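Notebook, Trila bench, February

Started 9.40. Kasun Thambiah on the leader arms for the morning, me on the logging machine, swapping after lunch. The job is still the two-handed passing set for Brinden: pick something up with one arm, pass it to the other, put it down in the right group. Target is 600 accepted episodes before we retrain. We are over halfway but the spread of objects is poor, so today was meant to fix that and not just add more of the same.

Checks before recording:

- Homed both arms twice. Left wrist came back slightly off the first time, fine the second.
- Gripper closing force left at the lower setting from last session.
- Clock offset between the arm logs and the video looked steady. Wrote the value in the session header this time.
- Storage had filled up overnight because the Chowdhury export was never cleared. Moved it to the shared drive.

**Morning**

Soft and round things first. Grapes are hard work. If you grip high on the stem the cluster swings and the receiving arm has to wait for it, and Kasun tends to wait with the arm hovering close, which gives a long stretch of almost no motion. The last model learned those pauses and would sit there doing nothing. We agreed he should hold the receiving arm further back and only come in once the swing has died down. Pauses longer than 2 seconds get tagged, so we can trim or drop them later without watching everything again.

Restarted the logger at 10.50 after it dropped the right gripper channel. Lost 3 episodes. The file sizes looked normal, so size is no good as a check. I have added a line to the script that compares the number of samples per channel and shouts if they differ.

Also changed how we reset between takes. We had been putting things back in nearly the same spot each time out of habit. Now whoever is on the logger does the reset and the operator looks away until it is finished. It slows us down a bit but the starting positions are already more mixed on the plot.

**Afternoon**

Bottles. I was on the arms. Small ones are awkward because both grippers want the same part of the bottle, and there isn't much room for the second set of fingers. What worked best for me was giving with the bottle tilted, one end offered, and letting the receiving arm close fully before opening the other. If I opened early it rolled in the fingers. Kept the first few dropped ones in a separate folder marked as failures, with the frame number of the drop.
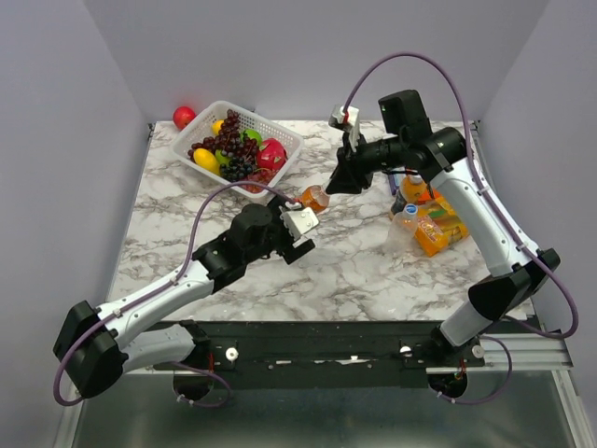

Do we keep an episode where the operator fumbles the pass but recovers?

Keep it if the recovery happens without a reset, and tag it "recovered". The old Mastodgate set had almost none of these, and the model trained on it had no idea what to do after a bad grip. Anything where a hand comes in to help is thrown out.

Other notes from the afternoon:

- Orange drink against the pale background is easy for the segmenter. Clear empty bottles are still bad, and the mask comes and goes as the arm passes over.
- Marble-pattern top stays for this batch. Plain top for the next one, same objects, so we can compare.
- Cable on the right arm needs watching at full reach. I felt it tug on one long move and shortened the reach after that. Wants re-clipping.
- My episodes are quicker than Kasun's by a fair margin. Operator name goes in the metadata from now on so we can balance the two when sampling.

Ran 15 held-out starts on the current checkpoint before packing up, just to have a baseline. It picks well enough. Most of the failures are at the pass, with the giving arm letting go too soon, much as I was doing after lunch.

To do: re-clip right cable, clear the duplicate tags, send Brinden the updated object list, ask whether they want packets and bags passed as well or only sorted.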